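Every April I do the same thing. I read that household robots are nearly ready, I look at the heap of towels on the couch, and I decide to leave the towels for the robot. The towels have now been waiting through several Aprils.

This year I thought I'd go a step further and ask somebody who works on it. Amber Van Hecke and I used to share a desk at a company that made invoicing software. She now works for an outfit called Skastomon, teaching robot arms to tidy up, mostly in simulation, where nothing breaks and nobody has to sweep. I sent her a list of my chores and asked which ones I could stop doing.

She wrote back at 12 minutes past midnight, so I assume her own towels are on a couch somewhere too.

## What she said yes to

Vacuuming, obviously, provided you've already picked everything up off the floor. I pointed out that picking everything up off the floor is the part I hate. She said yes, that's the part everybody hates, and that's why she has a job.

Mowing, if your yard is flat and you don't leave hoses in it. Mine slopes toward the neighbors and is mainly hose.

## What she said no to

Towels. Fitted sheets. Anything she described as "floppy," a category that covered most of my house. Unloading the dishwasher was a "sometimes," which I pressed her on, and it became a "no, not in your kitchen." She has seen my kitchen.

My brother-in-law, Iestyn Prosser, runs the packing floor at Flukumwood, where they make shelving, and he was a little smug about all this when I told him. They've had an arm on the line for 2 years and it does its job well. Its job is moving identical boards from one stack to another stack. When a board turns up crooked the arm stops and a light comes on, and Iestyn walks over and straightens the board. He did this 45 times in one shift and started keeping a tally on the wall – it stood at 1,158 when I visited. He's fond of the thing, I think.

## The small stuff

What I hadn't appreciated is how much of the trouble sits in the reaching. I'd pictured the hard bit as knowing what a dish towel is for. Amber says plenty of her week goes to getting two fingers to the right place above a tabletop, at the right angle, before they close on anything at all.
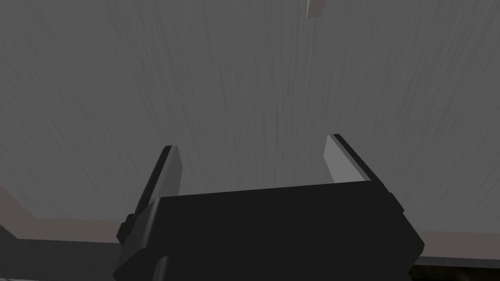 ## So, the towels

I folded them. It took less time than writing to Amber did, and I only got one of them wrong – the big green one, which has never once come out square for me either.

Iestyn wants me to come back and see the new arm they're getting in, from Van der Linden, which is supposed to cope with crooked boards. He's leaving room on the wall for the tally.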